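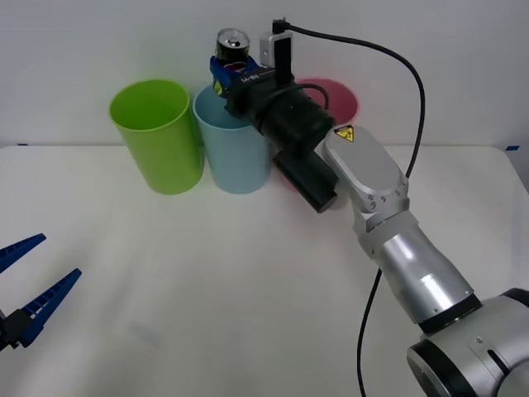
Figure 7.1 Green, light-blue and pink cups on a white table, with two robot arms

Chapter 7
The Right to a Lawyer, and Other Rumours

Most constitutions promise an accused person a lawyer. Few say when the lawyer must arrive, how long he or she may stay, or whether the two of them may talk without a guard breathing over the paperwork. A good deal of the history of political trials has taken place in those gaps.

This chapter deals with access to counsel in cases where the state has already made up its mind. Chapter 6 looked at the charge itself. We now move to the weeks between arrest and first hearing, when the file is at its thinnest and the suspect is at his most talkative, often with encouragement.

Our main case is that of Ese Bashir, a schoolteacher from the river town of Ung, arrested one August for handing out a leaflet about water charges. The leaflet ran to 272 words. The indictment ran to 2,390 pages, and the court at Famutow gave the defence two afternoons to read it. When counsel asked for more time, the judge remarked that much of it was repetition and could be skipped. He declined to say which parts.

Bashir had a lawyer from the first day, according to the record. She met him on the ninth. The investigator had appointed a duty lawyer who signed each interview sheet in the same blue ink, including two sheets for interviews held at the same hour in different buildings. The appeal court considered this point and found it "regrettable but tidy".

Three questions run through the chapter.

Who chooses the lawyer? A right to counsel that the prosecutor fills from his own address book is still, on paper, a right to counsel. Section 7.2 compares the rules on appointment and asks what a suspect can do about a defender who agrees with the prosecution.

When does the right begin? Police forces have shown great inventiveness here. People are "invited", "assisted" or "in conversation" for days before anyone admits they have been detained. Section 7.3 follows the paper trail in the Clalumer transport strike, where more than 100 drivers were held in a sports hall and described throughout as guests.

What happens when the right is breached? Usually very little. Section 7.4 sets out the remedies, from exclusion of evidence down to the stern letter.

Before reading on, look again at the table of time limits at the end of Chapter 6. You will need it for the exercise on the Clomik appeals, where the deadline fell on a public holiday announced the evening before.

7.1 The first forty-eight hours

Bashir was stopped at the bus station shortly after six in the morning.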